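Saturday at the Turemeck open house

Print this page | E-mail this to a friend

I drove 33 miles on a Saturday in November to look at straps. There was also free coffee, which the flyer put in larger type than the straps, and I respect a company that knows its draw.

Turemeck shares a low building with a tile wholesaler, and the open house ran from ten until the coffee gave out. You sign in, get a sticker, and are pointed down a hallway toward the sample tables.
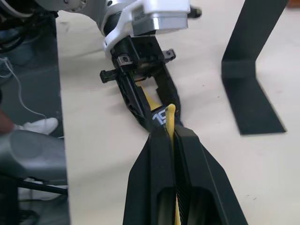
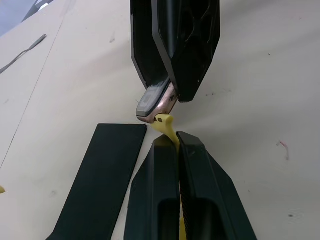 I have opinions about straps, mostly bad ones, formed by years of bags that let go of their contents in parking lots. The people at Turemeck have opinions too, and theirs come with a binder. The one I read standing up was on narrow straps, and it spent a page and a half on why they curl. Apparently a strap wants to go back to whatever shape it had on the roll, and the yellow one over the pale, wrinkled cloth was curling a little at its upper end as if to back up the text. There was a black tag with a 19 on it right next to the strap. I looked for a 19 in the binder and found chapters up to 16, so that stays between the tag and its maker.

The talk at eleven was called "Soft Things, Hard Edges" and dealt with what happens when something with a bit of give has to sit against something with none, such as a phone. Two slides in, the projector went blue and stayed blue. The speaker carried on from memory and I think it was better that way. The main point was that people buy by color and return by feel. I bought my last phone strap by color, so I kept my hand down during the show of hands.

After that came the stockroom, where the Clarar line is kept in flat drawers that open with a good heavy slide. The guide told us there are 417 colors and widths on file. Somebody asked which one sells best. Black, said the guide, and shut the drawer.

Vorside had a stand by the exit with buckles in a bowl, like mints. Jurić, the bakery across the lot, sold poppy seed rolls out of a van and did more business than anyone indoors. I had two.

Parking is free but tight – go around the back, past the tile pallets. The hallway is cold, so keep your coat. Samples are limited to one per visitor and I took a gray one, which has been curling on my desk ever since.

Print this page | E-mail this to a friend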